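4. Equipment planning and costs

4.1 What we bought and why

The cell was planned as a two-arm bench from the start, so everything is costed per pair. Myung drew up the first list in April, Hämmerli cut it. Grippers from Adamczyk, rail and brackets from Fillberg, cabling from whoever had stock. Total for the small parts (fingers, screws, clamps, bins) came to 1,723 euros, which was more than we had put down for them.

Fingers are the item we got wrong. Budgeted as a one-off, should have been a consumable. Handling metal goods such as the coiled wire band in Figure 6 is hard on them, and the scuffs and scratches on the long fingers are typical of what we see at the Brasusside bench. We now order 25 pairs at a time. Sindum quoted lower for a copy of the same part but the screw recess was in the wrong place, so no saving in the end.
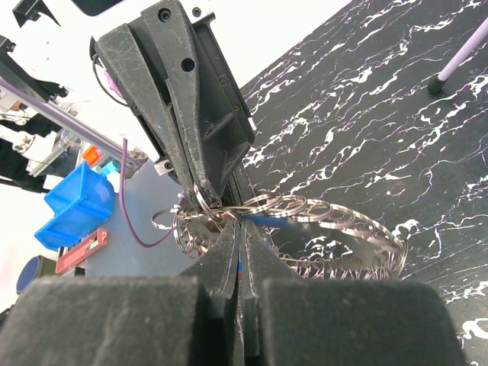
Figure 6. Wrist view during work on the wire band. Own gripper at the bottom, second gripper above, its finger tips at the band. Marble-patterned surface to the right.

4.2 Planning for the next cell

Three changes to the budget sheet. First, spare fingers get their own line, 165 euros a quarter, and it is not to be raided for other things. Second, cable length. We bought to the drawing and the drawing had no slack in it, so allow a loop at every joint and add it to the order. Third, table space: bins and trays were left out of the floor plan altogther and ended up wherever they would fit. Cheap items, but they decide how big a bench you need.

Wrist cameras stay on the list. Hämmerli wanted to drop one to save money, but with two grippers this close a fixed camera overhead looses the tips behind the housings. Prices as of Sunday, May 1, 2022, delivery not included.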